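**Thread: Can a machine do ANY of my chores yet?**

**mopbucket_386**

My Sunday is gone again. Laundry, counters, dusting, the kitchen table that collects everybody's junk. My brother-in-law keeps telling me to hold out a couple of years and a robot will do the lot. I have a Veda floor vac and it's fine, I guess, but it does floors and only if I pick up first – so I'm doing a chore so the machine can do a chore. Has anyone here seen anything that can clear a table in a normal house?

**torque_and_toast**

Depends what you mean by clear. Bolted down, same part every time, machines have been great for ages. We have a Kang arm at the shop that loads blanks all night long and doesn't complain. Put the blank in crooked and it faults and waits for me.

Your table isn't like that. Every item on it is a different shape and some of it breaks.

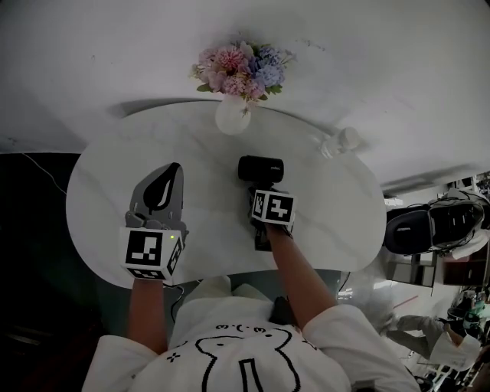
Tidying is mostly grabbing, and I think people skip right over that. I went down this road with my own dining table last winter and wrote out every move I made. Picking up a mug was easy to describe, picking up a receipt took me half a page. Then there's whatever shouldn't be touched at all. Take that black cylinder lying on its side with a gripper right in front of it, and the vase of fake flowers further up. A person knows to lift the one and work around the other. And if you pinch a cylinder wrong, off it rolls.

**mopbucket_386**

OK but that's a whole gripper for one little thing. I do that with my elbow while I'm on the phone!

**gladys_no_dishes**

Gotta disagree with torque here. You're comparing to an arm that was bought to do one job. The newer stuff learns from people doing the task by hand, over and over. Give it 1000 tries at picking up a cup and it gets pretty decent at cups. I saw the Amance demo at the Prumthorpe home show in November and it folded towels. Slow, yes. My teenager is slower.

**torque_and_toast**

Did it fold YOUR towels, or theirs?

**gladys_no_dishes**

Theirs. Fine. But a towel is a towel.

**torque_and_toast**

Not to a machine it isn't, lol. Ask it to do a fitted sheet.

**lintfilter**

Long post, sorry. I'm somewhere between you guys. For me the weak spot is the fingers. I spent almost a year fiddling with a little homemade gripper in the garage, and rubber pads made more difference than any of the code I wrote. Hard plastic tips just shoved things across the bench. 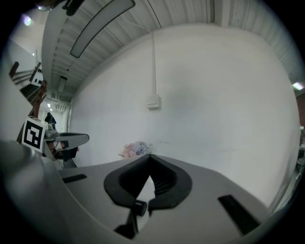 *Home & Shop Automation Club – Chores Board*

Rubber is also what I'd want anywhere near a vase. Look at the thick rims on those black pads and the ridges down in the middle of the V, with the pink and lavender flowers just past them. I'd trust that shape with a handle or a bottle. A single petal, no way, and I wouldn't try it on a wet plate either.

So my answer to the original question is: one kind of object at a time, on a clear surface, with you standing there – sure. The whole kitchen table on its own? I'd keep the Sunday slot open.

**gladys_no_dishes**

I'll take one kind of object at a time if the object is socks.

**mopbucket_386**

Socks would honestly be worth money to me. What does something like the towel one cost?

**gladys_no_dishes**

They wouldn't give a price at the show, so I'm assuming a lot.

**torque_and_toast**

Whatever it is, add the service contract. Ask me how I know.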